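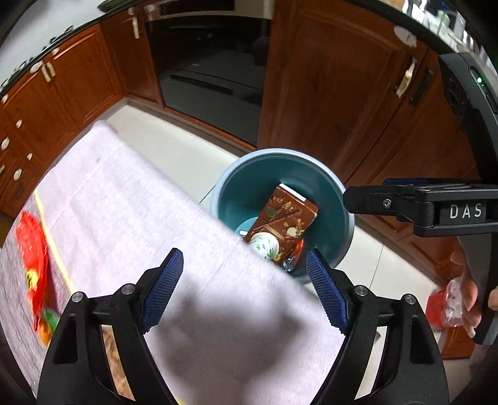

The Summer I Gave In to the Straw Hat

June 15, 2020 | By the Style Desk

14 shares | 2 comments

I have a big head. There, I've said it! For years I blamed hats for this (too tight, too tall, gone at the first puff of wind) and went about every summer with a pink parting instead. Then in May I ordered a wide-brimmed one from Zudwood, mostly out of boredom, and I've barely had it off since.

It's called the Skonden, and it comes in five sizes, which made me want to hug somebody. Inside there's a soft cotton band with a little drawstring, so you can pull it in on breezy days and let it out again when your hair's up. The brim is 11 centimetres deep – enough to shade my nose and most of my neck, though I do keep bumping it on the car door.

I tried a Metau as well, a neater shape with a navy ribbon, and it's lovely for town, but the crown is stiff and it left a mark on my forehead after two hours. My sister has pinched it and looks far better in it than I did.

If yours gets squashed in a suitcase, hold it over the kettle for a bit, ease the brim back with your fingers and leave it upside down overnight. Mine came back almost perfect, apart from one small wave at the back that I've grown rather fond of.

Share this | 2 comments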